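Nurklow bakery counter adds vegan toast menu

Last updated: 2026-02-07

Molto, the bakery counter in Nurklow, has added six open-faced toasts to its breakfast menu, all made without dairy, eggs or honey. The toasts are served until the kitchen closes after lunch.

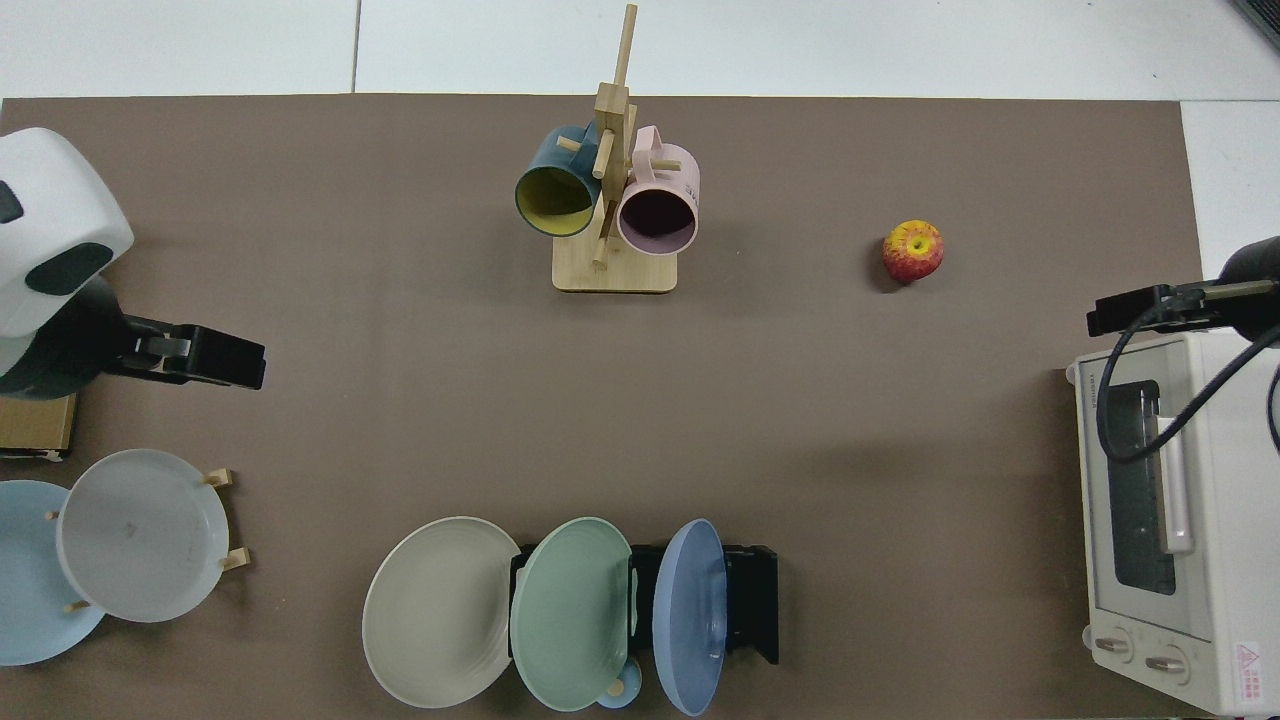
One regular customer said the rye with white bean spread was the strongest of the new items but that the slices were cut too thick for the topping, and asked whether a thinner cut would be offered. Molto said it will test one in March.

Bread for the menu comes from the Kolář bakery, which supplies two loaves: a seeded rye and a plain sourdough. Both are made with flour, water, salt and starter. The sourdough is proofed overnight in the cooler and baked before opening. Each slice is cut to order and weighs 100 grams before toppings.

Toppings include white bean and lemon, roasted carrot with cumin, mushroom and thyme, and a cashew spread cultured in the Molto kitchen. Two sweet versions use almond butter — one with stewed plums, the other with baked apple. Gluten-free bread is not available, and the cashew and almond toppings are prepared in the same area as the others.

Oat milk for coffee drinks is now supplied by Totasetti and replaces the earlier soy option. It is steamed to 140 degrees Fahrenheit, lower than the setting used for dairy milk, to limit separation in the cup. There is no extra charge for the substitution.

The existing pastry selection has not changed. Croissants and cheese rolls still contain butter and are kept in a separate case — staff use a second set of tongs for the vegan items. Orders for whole loaves can be placed at the counter one day ahead.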